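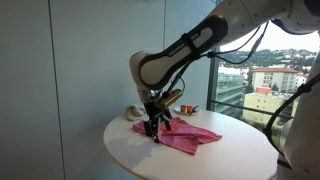

Notebook, table-clearing bench, May. Picking up where I left off before the long weekend, and first a note to myself about cloths, because I've changed my mind again. I had written that we should run every cloth job on napkins folded in quarters, the way they come out of the Vavetti linen service, and I now think that's a waste of everybody's mornings. The people on the cafe floor at Merkbridge never meet a folded napkin at the end of a lunch. They meet a heap. So from now on the cloth goes down crumpled, like the pink one under the gripper with its flap off to one side, and the grasp has to cope with whatever folds it gets. The pink is good to work with, by the way! It shows up beautifully against the white tabletop, and I can read the creases from my chair without getting up. The off-white one is a pain for the same reason in reverse, so please nobody throw it out, we need the pain.

8:40, coffee in hand. Went back through the tally sheets. We have 1273 cloth attempts logged since the bench was set up, and 1163 of them are marked usable. The other 110 are mostly labeling trouble and not the arm misbehaving (two people typing two different names for the same cloth, and I was one of them, sorry). I fixed the ones I could fix. If you see "serviette" in the sheet, that was me too.

9:30. Tried coming down on the near side of the heap first and then on the left side. Left feels better when there's a ridge to pinch. When the heap is flat the fingers just press on it and you get that sad little pat, as if it were comforting the napkin. I want a rule for when to give up and nudge the cloth into a ridge before trying again. Wrote one on the whiteboard, which says five tries and then nudge. Five may be too many. A person would do it after one.

Which brings me to what I really wanted to get down on paper, the visit downstairs. I spent most of a lunch service with the clearing crew, apron on, and carried more trays than I have since I was nineteen. My feet were finished by two. Things I wrote on the back of my hand and am copying here before I wash:

They don't clear a table in the order we've been programming. We do cloth, plate, wipe. They look at the whole table for maybe half a second, pile the small stuff onto the plate, drop the cloth on top and leave with everything in one trip. Our order makes sense for an arm that has one gripper and isn't going anywhere. For someone on shift it would be maddening to work beside.

They talk to each other constantly while they do it. "Behind you," "mine," "leave that one, he's coming back." The last one matters the most, I think. A napkin dropped in a heap means one thing and a napkin laid on the chair means another, and the crew reads this without thinking. We have nothing at all for it. I've put it on the list as a real item and not as a someday item.

The bit they hate is none of the bits we've been working on. I asked everybody, and the answer was the sorting afterward: cloths in one bag, scraps in another, forks fished out of the linen before it goes back. Apparently there's a charge for forks. One of them told me she'd hand that job over tomorrow and never ask for it back, but she'd like to keep the tables, thank you, because the tables are where the regulars are. I've been chewing on that since.

So there's a conversation to have. The plan as written (I have the Flirkis slides open in the other window) puts the arm out at the tables at lunch and moves two people per shift to the back to sort. Having stood there, I'd turn it around. Put the arm in the back, on a fixed table, with heaps of cloth coming at it all afternoon, and leave the people out front. It's an easier problem for us too! The table stays put, the light stays put, no toddlers. And the grasping work we've already done carries over nearly whole, heaps being heaps.

What I'd lose is the nice demo. I know the nice demo is what gets walked past visitors. I'm still going to say it.

There's also the matter of hours, and I don't want to be cute about it. If sorting goes away, that's the tail end of every shift, and for some of the crew the tail end is what gets them up to a full day. They brought it up before I did. I said I didn't know, and I don't, and I said I'd ask. Writing it here so that it's written somewhere: ask what happens to that last hour, and get an answer before anything gets bolted down in the back.

2:50, after the pickup call. Went over the sorting idea with the Maruyama side of the project and they didn't hate it. They want to know what the gripper does with a fork hidden inside a cloth. Fair question, I want to know that too. I'm going to borrow a handful of forks from downstairs (with permission this time) and bury them one at a time.

For whoever has the bench next: keep the plate toward the back with its three little things on it, I'd like the clutter to stay in for the cloth runs. Shades stay up until we've got enough bright afternoons in the set, even though the shine on the right side of the tabletop gets into your eyes. Give the gripper cables a look before you start, and retie the strap on the arm if it has slid, I do it about once a session out of habit. Log the cloth as "pink" or "off-white," please, no poetry.

To do: fork test. Nudge rule, try it with two tries in place of five. Email about the last hour of the shift. Return the apron.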